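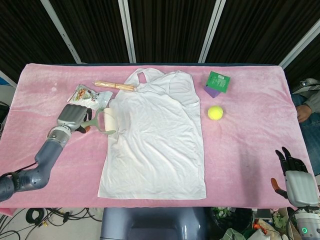 How much of the clothing that comes in is ready to go straight out again?

Less than half. Most pieces are clean enough to wear but need a bit of attention first, usually lint, pet hair or a loose thread, and that's where the hours go.

Hi Aušra,

You asked for something short on how the Harries clothing room is going, so here goes! We've put 487 pieces through the finishing table since the grant came in, and 11 bags are still waiting in the hall (I trip over them daily). Of the $2000 from Claltum we've spent $1300, mostly on rails, hangers and a frankly enormous stack of lint roller refills.

The pink plush blanket is staying on the table. I know you had your doubts, but thin things don't slide about on it, and a white top shows up beautifully against the colour. You lay it flat, neckline away from you, and roll from the side seams in. Creases are a separate job and we leave those for the steamer. White singlets and racerbacks are the slowest by far, as every speck shows, and I've started doing them in the morning when the light's better.

What isn't working is keeping the table clear. Snack packets, skewers, a tennis ball, all sorts ends up next to the clothes, and I'm as guilty as anyone. Aled Ifans has offered to put up a shelf for odds and ends and I'd like to take him up on it before December, when the winter coats go out to Bineck and we'll need every centimetre of table.

Still to do: a second steamer (Vodik has quoted, I'm waiting on the delivery cost), proper size labels for the kids' rail, and somewhere to keep the odd buttons. I'd also love to try a washable roller so we're not throwing out so many sticky sheets. Would that come under equipment or supplies? Let me know and I'll put it on the right line.

2023-10-18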